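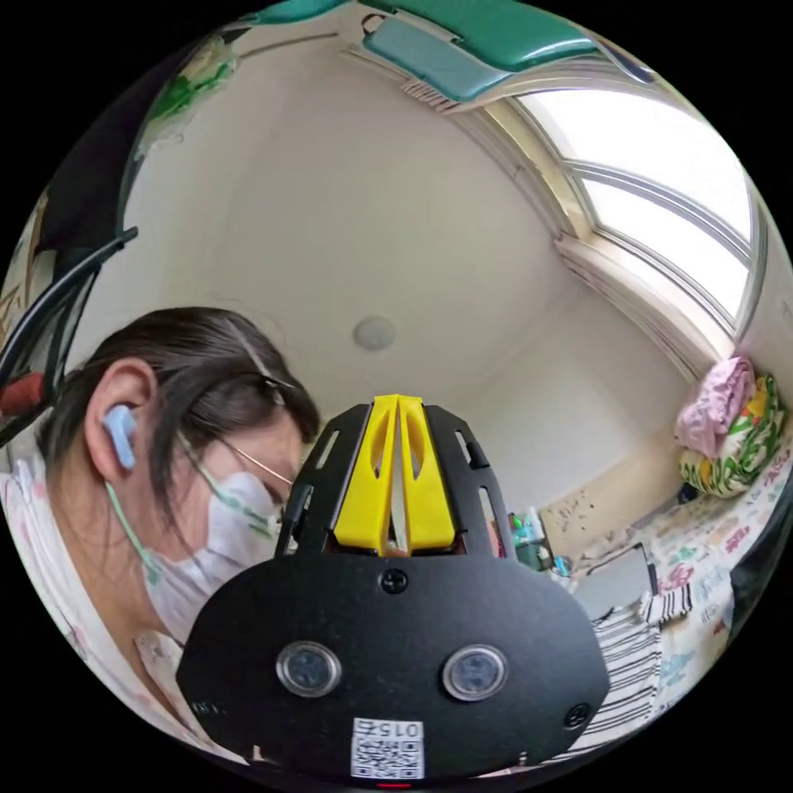 Minutes - Internal Engagement Working Group
Brodholm head office, meeting room 4
18 November 2025

Home | Staff news | Working groups | Minutes | Contact

Present: Ghada Moussa (chair), Shadi Sfeir, Maya Karam, Nour Tarawneh, Suha Khasawneh (minutes)
Apologies: none received

1. Minutes of the previous meeting

Agreed as a correct record, with one change. Under item 3, "quarterly" should read "twice a year". SK to correct the filed copy.

2. Matters arising

2.1 The contact list for the Hourani office has been updated. Two leavers were still on it and have been removed.

2.2 The notice on expenses for visiting speakers has not gone out. Finance asked for the mileage wording to match the travel policy. Carried forward.

3. Mentoring scheme

3.1 NT presented the paper circulated before the meeting. Ten pairs were matched in April. Five are still meeting monthly, three meet when diaries allow, and two have stopped. In both of the latter the mentor had changed department.

3.2 MK asked whether a change of department should end a pairing. NT said the scheme rules do not cover it. Agreed that a pairing continues unless either person asks to stop, and that the rules be amended to say so.

3.3 SS noted that the matching form asks for job grade but not for working pattern. Part-time staff had been paired with mentors whose days did not overlap. Working pattern to be added to the form before the next intake.

3.4 Discussion of whether line managers should see the meeting log. The group was divided. GM ruled that managers may see the dates of meetings and nothing else, pending advice from HR.

4. Staff survey platform

4.1 The contract with Pimow ends in April. SS has received a renewal quote and one alternative, from Terniletti. Both cover the same number of users. The Terniletti quote leaves out the import of earlier results, to be priced separately.

4.2 The group considered whether earlier results are needed. GM said that the leadership team compares the "confidence in senior management" score year on year and will expect to go on doing so.

4.3 Comments are at present shown to managers for any team of five or more. It was put to the meeting that this is too low, as writers can be recognised by their style.

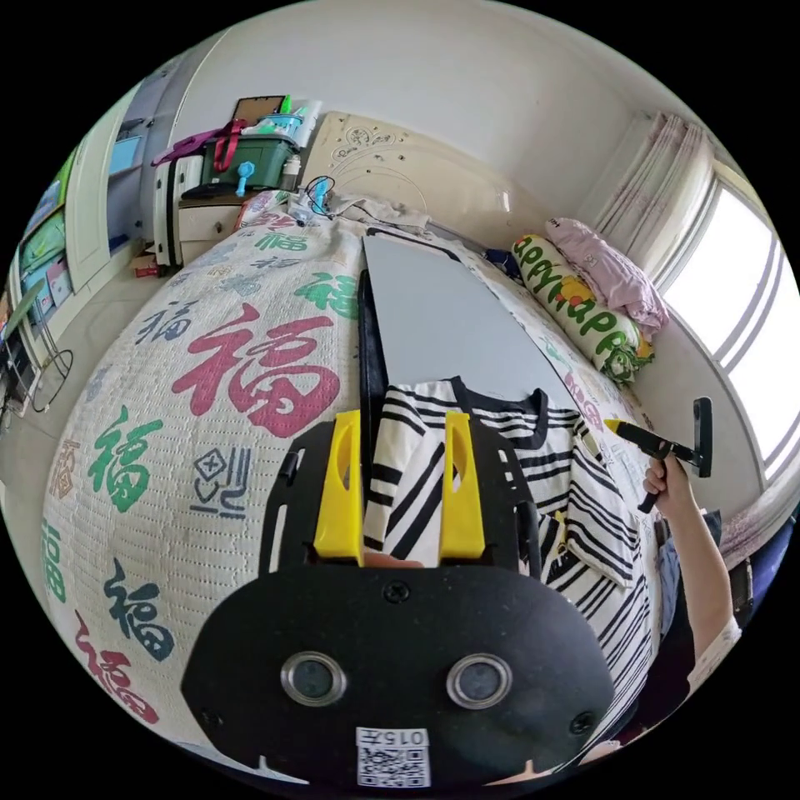 Maya Karam replied that a limit of ten would leave most of the Hourani teams with no comments at all, and suggested keeping five for scores and using ten for free text only. Agreed in principle. SS to check that both systems can hold two limits.

4.4 No decision on supplier. SS to obtain the import price and bring both quotes back.

5. Leadership talks

5.1 The talks will stay at 45 minutes, with questions taken at the end - the trial of questions throughout is not to be repeated.

5.2 NT to ask department heads for speakers.

6. Any other business

None.

Actions
SK - correct previous minutes, item 3
NT - amend scheme rules and matching form; contact department heads
SS - import price; check on comment limits
GM - HR advice on meeting log

3 comments | 4 shares

Comments

Shadi: 4.1 should say the Terniletti quote is for one year and the Pimow quote for two. Could this be added?

Suha: Noted, will put it under matters arising next time.

Hourani front desk: Does 3.2 apply to pairs that have already stopped, or only from now on?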